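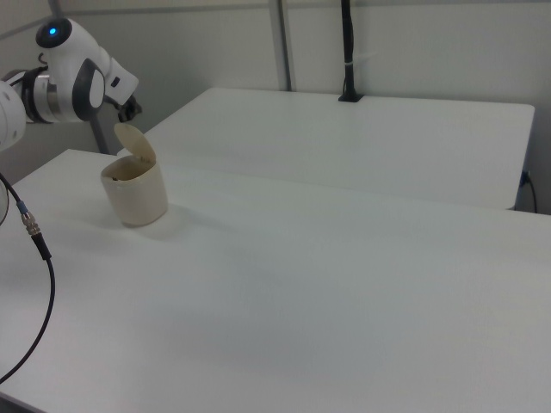 When does the new cup scheme start in Drurnance? November, at the cafes on the High Street first and the leisure centre after that.

Drurnance is getting a borrow-and-return scheme for hot drinks. Same idea as the one in Brotilside, same firm running it – Clanance, which won the contract from the town council last month.

You pay a £2 deposit with your tea or coffee, take the cup away, hand it back at any cafe that's signed up. Deposit goes back on your card or in cash, your choice. No app needed, though there will be one later on for people who want it.

Nine cafes are in so far. The council wanted more but a few owners are holding off until after Christmas, mostly over storage. One told us there's barely room behind the counter for the milk. The bakery by the bus station said no altogether.

Washing will be done at the old Tautahi dairy unit on the ring road. Vans go round twice a day, early morning and again at 3pm, so cafes won't have to wash anything themselves. They are asked to tip out the dregs and stack the cups in the crates provided. Lids stay with the cups.

To start with there will be 800 cups between all the cafes. Brotilside began with fewer and ran short in its second week, which the council says it has taken note off.

Not everyone is keen. A petition against the scheme got 461 names, most of them worried that the 10p discount for bringing your own cup will go. It won't, according to the council, at least untill spring. After that it's up to each cafe.

Cost to the council in the first year is £96 a week for van hire, with Clanance paying the rest out of unclaimed deposits and a fee from the cafes. The fee hasn't been published. We have asked.

Cups that get lost or broken – you lose the deposit, nothing more. Cups can't be handed in at the library or the tip, whatever the first leaflet said. That leaflet has been withdrawn and a new one is going through doors now.

Cafes wanting to join can pick up a form at the council offices, open until 4.30pm.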